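Frame Backs: A Small Gallery

Home | Workshop pages | Framing | Gallery

Posted in July

Most people look at the front of a picture frame. This page is about the other side: the backing board, the edge that holds it, and the work of getting a print in and out without creasing it. I run a small framing bench in Fukbridge and do mostly repairs and refits. People bring in frames they already own, and want something different put in them or want the old contents to sit straight again.

The gallery is short. I have kept the notes practical, and anyone who frames their own prints at home should be able to use them. Nothing on this page needs special tools. A flat table, a soft cloth, a butter knife with a rounded end and some paper tape will cover most of it.

A word on terms first. By "backing" I mean the stiff sheet that goes in last and presses everything forward. By "lip" I mean the narrow part of the frame that shows around it from behind. Shops and catalogs use other words for both, and the Plendance catalog manages to use three for the same sheet.

1. The backing sheet

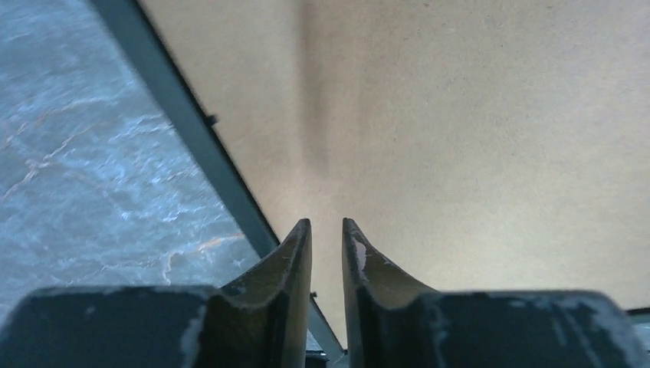

Backing board gets very little attention when a frame is bought, and it does a good share of the work. It keeps the print flat, keeps dust out and gives the fasteners something to press on. The cheap grades are close to cardboard and the better ones are denser, and from the back they can be hard to tell apart. A plain tan surface with a matte, slightly speckled look, like the beige one here, could be either of them. Press a thumbnail into a corner where it will be hidden. If it leaves a mark easily, treat the sheet as cardboard and keep it away from anything you care about, with a sheet of acid-free paper in between.

Check the backing for bowing before you put it back. Lay it on the table and look along it from one end. A slight curve is fine if the hollow side faces the print, and the fasteners will pull the rest level. A strong curve means a new sheet. I cut mine 2 mm short in both directions so that it drops in without being forced. A backing that has to be pushed in will swell in a humid summer and start to open the corners of the frame.

Old tape is the other thing to deal with. Paper tape lifts with a damp cloth and some patience. Brown plastic tape takes the surface of the board with it, and I usually replace the whole sheet when I find it. Write the date on the new one in pencil, low on the left side. The next person to open the frame will be glad to have it, and that person is often me.

Notes on sizes

Frames sold by the inch and frames sold by the centimeter do not swap contents as well as the labels suggest. The difference is small on a little frame and grows on a large one. Measure the opening from the back, inside the lip, and measure it in two places. I have had frames from Yu that were true at one end and tight at the other. Trimming the backing a little on the tight side fixed them.

For paper behind the print I use 90 gram sheet for small work and 100 gram for anything larger. Heavier paper is not needed unless the backing is rough.

2. Laying the frame down to work on it

Always work on a frame lying flat and face down. Wipe the table first, then wipe it again with your hand, which will find grit that a cloth pushes around. Turn the frame so that you can reach every side from where you are standing. It does not need to be square to the table. I work with the frame turned a little and find it easier on the wrists, particularly when lifting out the fasteners along the far side.

Frames with a thin border need extra care at this stage. There is not much material in the lip, and a knife pushed in at the corner will chip it. Start in the middle of a long side and lift only as much as you need to get a finger under the board. Then go along toward the corners. If the backing sticks, stop and look for a fastener you missed. Small pins get painted over and can be hard to see, especially on black frames.

Keep other things on the table well back from the work. Blocks, weights and jars are useful later for holding the board down while tape sets, but a frame slides easily on a smooth surface and the corners are what hit first.

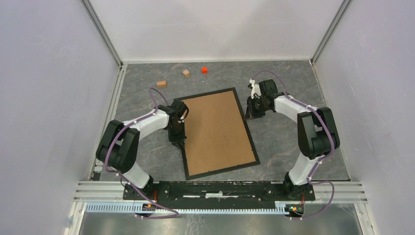 Wen-hsiung Hung wrote in after the first version of this page went up and disagreed with me on the knife. He uses a strip of stiff plastic cut from an old folder, slides it under the long side and leaves it there as a pull tab while he works on the corners. He also tapes a loop of ribbon to the inside of every backing he refits, so that the board can be lifted straight out the next time. I have tried the ribbon on a few frames now and it is a good idea. It has to lie completely flat or it will show as a ridge in thin paper.

He asked as well whether the black border on inexpensive frames can be touched up. It can, with a permanent marker for small chips and a flat black paint for longer scrapes. Do it from the back with the print and the glass out, and leave it overnight before closing the frame.

Putting it back together

Clean the glass on both sides and hold it up to a window. Set it in, then the print, then the paper, then the backing. Turn the whole thing over once before fastening and check the front for lint. I find some on nearly every frame, and it takes a minute to remove at this point and a good deal longer once the tape is on.

Fasten opposite sides in turn, the middle of each first. Tape the joint all the way around with paper tape and rub it down with the back of a spoon. If the frame has a stand, check that it still opens. On a hanging frame, test the wire by lifting it a few inches above the table before you trust it on the wall.

Coming next: oval frames, and a set of three Tondach frames with their original backs, if the owner agrees to my showing them.

Back to gallery index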